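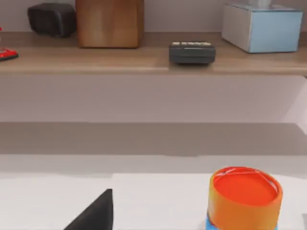
A container with an orange body and a red-orange lid.

The Refill Shelf Is Asking Too Much of Us

My grocery store took out half of the cereal aisle in October and put in a refill wall. Oats, rice, lentils, three kinds of nuts, laundry powder, and at the far end a row of pumps for dish soap and shampoo. You bring your own container or you buy one from the rack, you weigh it empty, you fill it, you weigh it again, you print a sticker. Over the pumps hangs a sign saying the wall will keep 70 tons of packaging out of the landfill. It doesn't say over what period, or whose landfill.

I have used the wall faithfully, because I wanted to like it. I grew up in a house where margarine tubs were never thrown out and where you could open any one of them and find buttons, screws or last night's beans. Reusing a container is about the least controversial idea I can think of. What I object to is the store's version of it, and the way we have all been told to clap.

Start with the price. The week I checked, bulk rolled oats cost more per pound than the same oats in a cardboard canister fifteen feet away. The shampoo was worse. When I asked at the service desk I was told the wall is "a premium experience." I have no idea what that means when applied to lentils. The store no longer pays for the box, the printing on the box, or the person who stocked the box, and I now do the filling and the weighing and the labeling myself. Somewhere in there a saving has been made, and I can't find it on my receipt.

The wall is run by a company called Mellenska, which supplies the bins and the software for the scale and also, naturally, the containers on the rack. Those come in a size that fits neatly under the spouts. The jars people bring from home mostly don't. I have watched a man try to get rice into a pickle jar at an angle while a line formed behind him, and he ended up buying a container. I don't claim the spouts were designed with that in mind. I do notice that the obvious fix, a spout that swings out a few inches, hasn't arrived.

Then there is what happens at home. Mellenska's flyer says its containers need to be reused many times before they come out ahead of ordinary packaging, which is a decent thing to admit, though it's in the small type. So the whole case rests on habit. The container has to go back to the store, over and over, for years, in the bag of a person who remembered it. I've forgotten mine more often than I've brought it. The first two times I bought another.

I asked Annatjie Mokoena about this. She ran a small refill store called Kolis for several years before closing it, and she is the least sentimental person on the subject I've met. She lent containers out on the honor system at first, no deposit. By the time she shut the doors she had lent 905 and gotten 193 back. "People weren't stealing them," she told me. "They liked them. They had pencils in them." She tried a deposit after that and her sales dropped, and she tried a punch card, and then her rent went up and it stopped mattering.
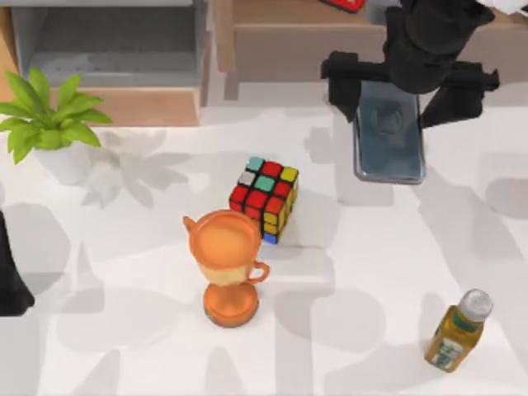
She also told me that the customers who came back reliably had something in common, and it wasn't virtue. They lived within walking distance and they cooked at home nearly every night. For them the store was on the way to somewhere. Everyone else was making a special trip, often by car, to fill one jar with cashews. Whatever that does for the planet, I doubt it's much.

This is where the defenders of refill walls lose me. They talk as if the problem were attitude. If shoppers would only slow down, plan ahead, be more mindful about their pantries, the thing would work. Sipho Mofokeng, who writes a newsletter on household waste that I otherwise recommend, said last spring that refilling "teaches us patience." Maybe it does. I would like to see it taught to someone other than the woman who comes in at 6 p.m. with two kids and a bus to catch. She is going to take the bag of rice off the shelf, and she is right to, and I don't want her to feel bad about it on the way past a sign with a leaf on it.

There are reuse systems that run perfectly well and that hardly get talked about. Our old milk delivery was one of them. The bottle went out on the step and came back full, and my mother never once gave a thought to the environment while she was doing it. The water cooler in every office I've worked in is another. Restaurants get their cooking gas that way, and bars get their beer. In each case the container belongs to the company and the company comes to collect it, so it has every reason to make the thing tough, keep count, and chase down the strays. Nearly all the remembering is done by someone on a payroll.

The refill wall turns that upside down. It sells me the container, which makes the loss mine. It has no reason at all to care if I lose it. If anything it does better when I do.

I put a version of this to the store manager in Walton, where the chain has its largest wall, and he was friendly and a little tired. He said 166 people used it in its first week and that the number had "settled" since then. He wouldn't say where it had settled. He did say the nuts move well and the laundry powder doesn't, that the scale goes down a lot, and that cleaning the soap pumps takes an employee most of a morning. He thought the wall would stay up for at least another year since the chain had put it in its annual report.

I believe that last part more than anything printed on the sign. A wall of clear bins photographs nicely. It stands near the entrance where you can't miss it, and meanwhile the deli counter behind it still hands out every scoop of potato salad in a fresh plastic tub with a fresh plastic lid. I asked whether I could have mine put in the container I'd just bought from the rack. I could not. There's a policy.

I can hear the reply, which is that a small step beats none, and that people like me always find a reason to sneer at the small step. I've made that argument myself in other contexts. But a small step is supposed to lead somewhere, and I can't see what this one leads to. The packaged oats are still there. The suppliers haven't changed anything about how they ship, and the bulk oats arrive at the back door in plastic sacks, which I know because I've seen them stacked by the dumpster. If the chain wanted to cut packaging it could lean on its suppliers in a single meeting and get more out of it than I'd manage in a lifetime of carrying jars. Rampersad, the discount place across the highway, has quietly switched its own-brand rice to a plain paper bag. It put up no sign. The rice costs less than it used to.

So here is what I'd ask for, if the chain is reading its mail. Charge less at the wall than on the shelf, and post the two prices side by side. Take the containers back for full credit, any condition, at any register. Let the deli use them. Print the number of people who used the wall last month next to the number of containers sold, and leave it up there even when it's embarrassing.

Until then I'll be buying my oats in the canister. It's cardboard, it has a good tight lid, and I've got one in the garage holding paintbrushes.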